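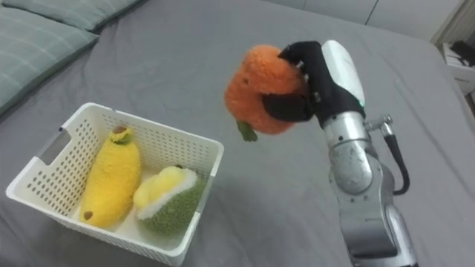

I'd been wanting to get into the Pireck open day ever since a neighbor told me they let you stand right next to the robots, and this January I finally made the drive out to Trostumside. Parking was a mess (get there before 10 if you go!) and the line for badges went clear around the building, but once you're in, it's great fun. My favorite stop was the home robotics room, set up like a bedroom with gray sheets and plaid pillows, where a silver arm was busy with plush fruit. It had an orange one pinched in those black fingers, a bit squashed, stem hanging down, with a banana and a durian in the white basket next to it. I must have stayed there for half an hour. A kid beside me kept yelling "durian!" and I couldn't blame him, it's a really good durian.

The guide said they'd logged 894 pickups on plush toys alone since the fall, and that soft things are harder than boxes because they change shape when you squeeze. I asked if it could fold my laundry and got a very polite "not yet."

After that we walked over to the Vendia hall, which is all conveyors and sorting. Loud! They hand out earplugs at the door, take them. The line there moves nearly 2,000 parcels an hour, and you watch from a walkway upstairs behind glass. I liked it, but my feet were done by then.

Lunch was from the Hodžić bakery truck out front, spinach pie and a coffee, and the pie was still warm. They bring 300 of those and were down to the last tray at 1:30, so eat early. The shuttle back to the far lot runs every 20 minutes or so, and the stop is behind the building by the bike racks.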